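March, Sullton

In by half past seven. Heating had been off overnight and the carpet end of the room was cold enough that I kept my jacket on until ten. Started the controller before taking my boots off, which saved waiting for it later. It came up clean on the second try. First try it complained about the gripper node, same as yesterday, and the same fix worked (unplug, count to ten, plug in again). I have put it on the list for Anselmo but I don't expect him to get to it before the end of the month.

Plan for today was to finish the Drokis fingers and do enough with the Uibo fingers to have something to compare. Got through the first and most of the second.

The log stood at 1,132 attempts when I sat down, all fingers and all objects together. 261 of those are Drokis. I want that number a bit higher before I call it finished, but the last batch hasn't changed the picture much and I'm starting to repeat myself. The failures are the same failures. Cube goes in fine nearly every time. Block goes in fine if it is flat and badly if it is tilted against something. The green cup depends entirely on which way the open end is facing. If the fingers come down across the wide rim they skate off it, and if they come down over the closed end they hold. The camera doesn't reliably know which end is which, so half the time it's luck.

The blue two-lobed toy is the one I keep getting wrong in my head. I expect it to be easy because there's a natural waist to grab, and it isn't. It turns in the fingers. When it ends up against a wall the arm has to come in on one side of the wall and there is not enough clearance for the outer finger. Had four stops in a row on that before I gave in and moved it by hand. Marked them all as failures. Anselmo would have marked them as invalid because the planner refused before contact, and we had a talk about that last week which did not settle anything. My view is still that if the thing didn't get picked, it didn't get picked. Will add a column so that either of us can filter it.

8:50. Bin had crept again. Only a few millimetres but enough that the approach on the left side was off. Backed off the bar clamp, squared the bin up, tightened it again and ran the touch-off in the corners. The acrylic underneath slides against its own paper, I think. Would be better to peel it, but then it scratches and we want those sheets afterwards for the guard. Left the paper on. If it moves again tomorrow I will put a stop on the table and be done with it.

Did the force settings next. The controller lets me set a closing limit for each object class, and I've been running one limit for everything to keep it fair between the two sets of fingers. That was sensible for the block and the cube. It is probably not sensible for the swirly clear one, which shoots out sideways if the squeeze isn't dead centre. Tried a lower limit on it by hand from the pendant, outside the logged runs. Better. It still rolled out once, into the front corner, where it always ends up. Haven't decided whether to allow a per-object limit. If I do, the Drokis numbers have to be run again from the beginning and I don't want to do that.

Closing delay set at 220 milliseconds for both sets. It was different between them until this morning and I hadn't noticed. The Drokis profile had an older value in it, copied over from the bench test at Wurnau. I checked back through the config history and it was changed before the logged runs started, then changed back partway through by an update. So some of the Drokis runs have the longer delay. Spent most of an hour sorting out which. Flagged them in the log and did a quick comparison with and without. No difference I could see, but I'll leave the flag in and say so in the write-up.

10:15. Coffee. Swapped to the Uibo fingers. Four screws, two of them hard to reach with the wiring in the way. The black cables at the wrist are getting untidy. Every swap I cut the ties and put new ones on a bit looser, and by now there is a fair amount hanging down beside the gripper. Nothing has snagged yet. I ran the wrist through its full range slowly with my hand on the stop and watched the loops, and they cleared the bin wall, though not by a lot. Needs a proper sleeve. Wrote that down too.

After the swap the tool centre was out, as expected. Recalibrated with the pin. Took three goes because I had the wrong finger length entered. I had typed the one off the drawing, and the fingers as made are a little shorter. Corrected it and wrote the measured length in marker on the lid of the box they came in, so the next person doesn't do the same.

Started Uibo runs just before eleven.

First impression is that they're gentler and less certain. They give a bit, so the cup doesn't skate, it sort of gets gathered up. The rim problem mostly went away. Cup was the worst object on the Drokis side and it's a middling one now. The cube was no trouble. The block was slower than I'd like. With the studs toward the back wall and the block tilted, the fingers close on one edge and it pivots as it lifts. It stays in, but it comes out at an angle, and the drop on the other side is messy. Whether that counts as a good pick depends on what happens after, and at the moment our scoring stops at the lift.

Lunch at the desk. Egg sandwich. Rang home about the car, which needs a new battery after all. They can do it this week.

12:50. Anselmo Lins came by and stayed until nearly two. He wanted to see the brush, which is the thing he has been going on about since he put it in the set. His argument is that every gripper looks good on blocks and that something long with the weight out at one end shows you more in ten minutes than a morning of cubes. I thought he was overdoing it. We ran it 11 times with the Uibo fingers, putting it down differently each time, and I have come round to most of what he says.

What happens is this. The camera picks a grasp point near the middle of what it can see, which is hardly ever the balance point. If the fingers land toward the bristle end, the handle swings down as soon as it clears the floor. With the Drokis fingers last week it would swing and then drop. With these it swings and then sits at a slant. Of the runs today we had two drops, both when it had been lying right along the wall and the fingers only got the tip. The rest stayed held until I told it to let go. Some of them were ugly. Anselmo says ugly is fine, I say it depends who is unloading at the other end.

We also tried him nudging the handle with a dowel while it was held, to see how much it would take. Not logged, no proper measurement, but it took more than I'd have guessed. The texture on the handle helps. The cap at the end is smooth and I'd expect it to be hopeless if the grasp landed there. It never has so far, it's too near the end for the planner to choose.

He thinks we should drop the Drokis set now and spend the rest of the month on lighting and the camera. I'm not ready to. The Drokis fingers are faster on small square things by a clear margin, and that's what the people at Wurnau mostly have in their trays. A brush is interesting, but no customer has asked us for brushes. We left it that I will finish both sets with the same objects in the same order and then he can have the arm for a week.

2:20. Back to logged runs. Camera started missing the clear one when the sun came round. The back wall throws up a reflection at that hour and the worn patch confuses it as well. Tried the blind halfway, then all the way down with the lamp on. All the way down was better. I should have been doing that from the start, so there is another thing that isn't equal between the two sets, as most of the Drokis runs were mornings. Added a note. The list of notes is getting longer than the results.

3:40. One hard stop. The wrist reached for the blue toy near the left wall and the controller tripped on force. No damage, just a new mark on the bin floor among all the others. I lowered the approach speed near the walls and carried on.

Finished logging at half past four. Backed up to the shared drive and to the stick. Didn't tidy the floor cables, will do it in the morning before anyone trips on them.

For tomorrow:
Table stop for the bin.
Ask about a sleeve for the wrist cables.
Rerun the tilted block, both ways round.
Column for planner refusals.
Blind down before starting.
Marker is nearly dry, bring another from home.

Left at ten past five. Wet on the road back, slow past the roundabout. Soup.

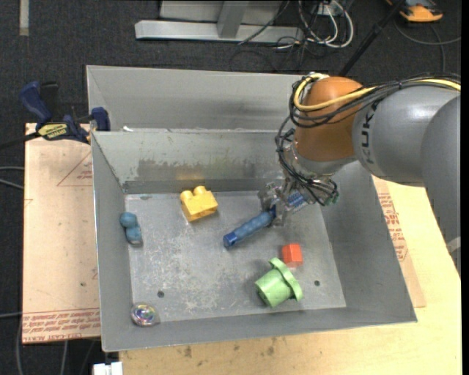

Brush in the gripper, handle hanging down to the left. Block, blue toy, cube, cup and the swirly one still in the bin.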